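Last updated: January

About Kuvamico

Kuvamico builds and supports Uketti, a tabletop sorting kit for schools, training centers and small recycling firms. The company was started by Dalibor Urban and Celina Marciniak, who had both worked on packaging lines. We have shipped 300 kits so far.

Each kit comes with one arm, a gripper, a camera mount and the control software. Buyers supply their own table. We suggest practicing with ordinary drink containers, as the arm will meet bottles and cans of many sizes on the job. Colored tape is good enough for marking positions.
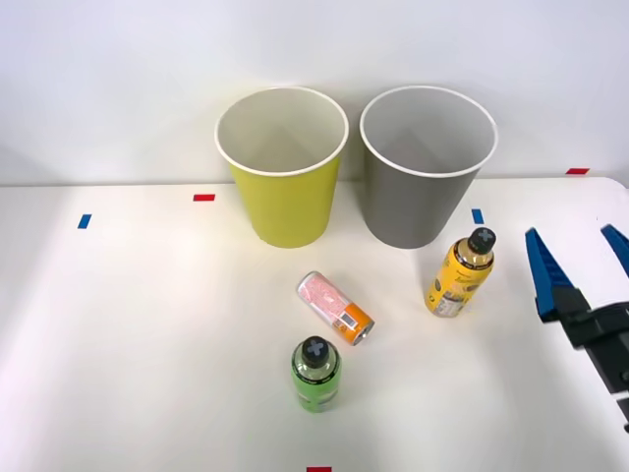

Bottles and a can on the table, with two paper cups at the back. 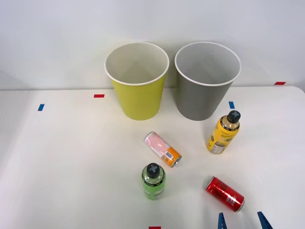

Do I need to know how to program to use the kit?

Most customers start with the built-in tasks, which are set up from a menu. Programming is only needed if you want to write new tasks of your own, and the manual has a chapter on that.

Arnout Verbruggen runs testing and repairs. Every arm goes through 3,419 grip cycles before it is packed. Tímea Boros handles orders and school accounts, and answers the phone on Wednesday afternoons. The warranty is two years and covers the gripper fingers. Spare fingers are sold in pairs.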